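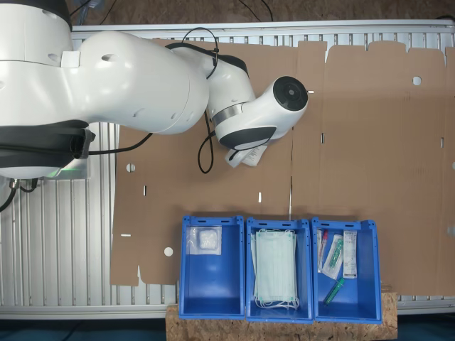 New house rules for shared robot cells are out

16/10/2023

I've been nagging people about this since March, so I'm pretty happy to report that Nadard has finally put its house rules for shared robot cells in writing. It's 6 pages (I was scared it would be 60!) and it covers the everyday stuff that everybody kind of knew and did a little differently.

The part I like best is the section on cables. Anything running along the arm has to be strapped so it can't snag when the wrist turns, and you have to move the arm slowly through its full reach before the first job of the day. If a loop hangs low enough to drag over the work, you stop and fix it. The old Todetti checklist had one line on cables, and it was a line about labeling them.

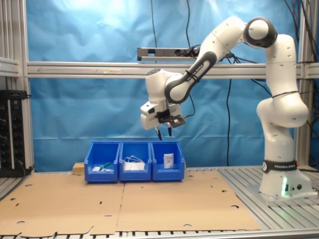
Then there's sorting work, where an arm picks small things out of bins or puts them in. The bins have to stay put for the whole run, and if you bump one you stop the arm before you reach in to straighten it. Yes, even if it's only a tiny nudge. I know a lot of us have been reaching in between moves, me included, and I'm going to have to break that habit. A green light on the base doesn't count as permission either, so you check the mode on the screen first.

Medical supplies get their own paragraph, which I didn't expect. Packs used for practice runs can't go back on the shelf afterward, even when the wrapper looks perfect. They go in a marked box and stay there. Bagheri has been doing it that way for ages and I think it's the right call.

The draft went around to the partner sites over the summer and got 276 comments, and you can tell. The wording on gripper fingers is a lot clearer now, and the weird rule about covering the whole table is gone. Flat cardboard is fine if it lies flat and stays clear of the base.

I do have one gripe. Logging is still a mess, with 2 different forms depending on which cell you're in, and the Zundus people tell me theirs doesn't even have a box for near misses. That's supposed to be fixed in the next version.

The rules apply from today, and there's a printed copy by the door of each cell.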